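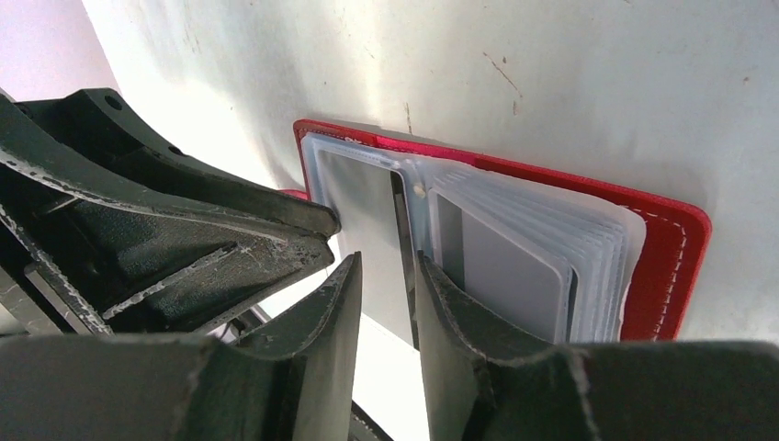 Handout 2: What's in your wallet, and what it does to your spending

Course notes, Everyday Money, evening section. Updated 24/08/2024

Hi everyone. These are my notes from the second session, cleaned up a little, with the bits I skipped because we got stuck on the gift card argument (I enjoyed the gift card argument, so no complaints). If you missed class, read the whole thing and do the homework at the end. If you were there, skip to the part on envelopes, where I talked way too fast.

Why I start with the wallet

Most money classes open with a budget sheet. I used to do that too, and people would fill in the sheet very nicely and then never look at it again. So now I start with the stuff you touch. You pay with something, and that something changes how the payment feels. Handing over a twenty feels like losing a twenty. Tapping a card feels like tapping a card! The charge shows up later, mixed in with fifteen other charges, and by then you've half forgotten the sandwich.

Economists sometimes call this the "pain of paying." I think it's a great phrase, and you'll see it again in session four. For now, all you need is the rough idea: the further apart the buying and the paying are, the less you notice the paying.

The four kinds of plastic

We put these on the board, and I've fixed my own mess from the credit column.

Debit. Money leaves your checking account, usually within a day or so. Watch out for holds. A gas station or a hotel can freeze more than you end up spending, and you can't use that money until they let it go.

Credit. You're borrowing. Pay the full statement balance by the due date and most cards charge no interest on purchases. Pay part of it and the interest starts, and on a lot of cards you also lose the grace period on new purchases. Several of you were surprised by that second part, so please read it twice.

Store cards. These are often credit cards with a shop's name on them, and the rates tend to be high. The discount at the register is real, but it's a one-time thing, and the account hangs around for years.

Prepaid and gift cards. You paid already. The trouble is leftovers: two dollars here, six dollars there, and the card goes in a drawer. My own trick is to use the leftover amount first and put the rest on another card. Cashiers do this all the time, just tell them before you pay.

A worked example

Reto Mayrhofer, who taught this course before me, left me a folder of examples, and this one is still the best of the bunch. Say you buy a couch from Zesteck for $659 on a store card. The card charges 23 percent a year. You pay $200 the first month, feel pretty good about it, and then drop to the minimum.

After that first payment you owe $459. One month of interest at 23 percent is 23 divided by 12, so a bit under 2 percent, and on $459 that comes to $8.80. Doesn't sound like much, right? But suppose your minimum is $25. Only $16.20 of that goes to the couch and the rest is interest. Next month's interest is figured on $442.80, which gives you $8.49, and so on down the line. It takes close to two years to finish at that pace. Try the same sum with a $50 payment at home and see where you land. (I'm leaving out the interest on the first month to keep the math short. A real statement would be messier, usually with daily compounding.)

Envelopes, the slow version

The old method: you take out cash on payday, split it into envelopes marked groceries, gas, fun and so on, and when an envelope is empty you stop. I did this for a whole winter when I lived in Grornstead and it worked great for groceries and terribly for everything else, mainly because I kept "borrowing" from gas.

You don't need paper envelopes. Some people use one debit card for fixed bills and a separate account for everyday spending, and that gets you most of the way there. What matters is that you can see what's left without having to add anything up.

If you lose a card

Call the issuer right away, or lock the card in the app and then call. Keep the phone numbers somewhere other than your wallet. For debit cards especially, how fast you report can change how much you're on the hook for, so don't wait till morning hoping it's under the car seat. Then make a list of anything that auto-pays from that card. Everyone forgets the streaming stuff.

Homework

Take every card out and write down what it is, the rate if there is one, and when you last used it. You don't have to show me. Never put full card numbers on the sheet!

Read the Hassanpour chapter on grace periods, and bring one question about it.

Next time we do credit reports, so bring a pencil and a calculator.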